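The breakfast bench at Mulatdale
August | Staff writer
14 comments | Share
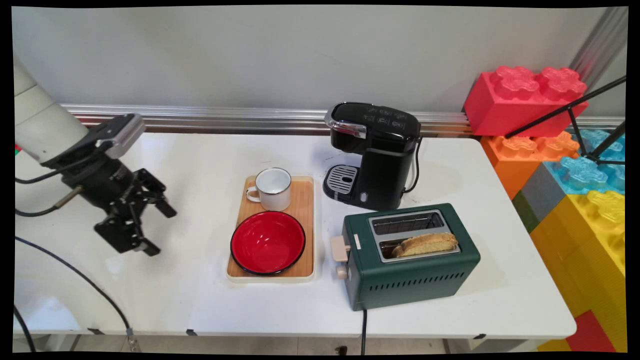 What changes when the arm takes a shift

Breakfast at the Mulatdale guest lodge used to start at 4:30 in the morning. The kitchen supervisor, who has worked there for 8 years, says she now comes in at six.

"The first hour was trays," she says. "Mug, bowl, toast, coffee, next one. You did it half asleep and your wrists knew about it by lunch."

Clorkby, which runs the lodge, is teaching a robot arm to set those trays. The practice bench has a toaster, a single-serve coffee maker and a wooden tray with an enamel mug and a red bowl. The software comes from Amivance. The plan is for 100 trays a morning, and so far the arm manages a good deal less than that.

"It's slow with the bowls," the supervisor says. "Anything shiny, it has a think first. I can do three while it does one."

No jobs have gone, but the work has moved. Two of the early staff now spend part of the week at the bench, setting out the dishes and marking down what the arm got wrong. One of them told me he was against it at the start.

"I thought I'd be training my replacement. I still ask about it at every meeting. They've put in writing that our hours stay the same until next year, so I'll hold them to that."

He gets paid extra for the bench work and says he likes it more than he expected. What he misses is the company. "There were four of us in at that hour, with the radio on. Now it's one or two."

The supervisor would like the arm kept to breakfast. Clorkby's other lodge, Hattori, serves nearly 200 guests and has asked for one as well. She has told them to send their own cooks over first and let them try it.

Contact us | Copyright Clorkby Staff News | Back to top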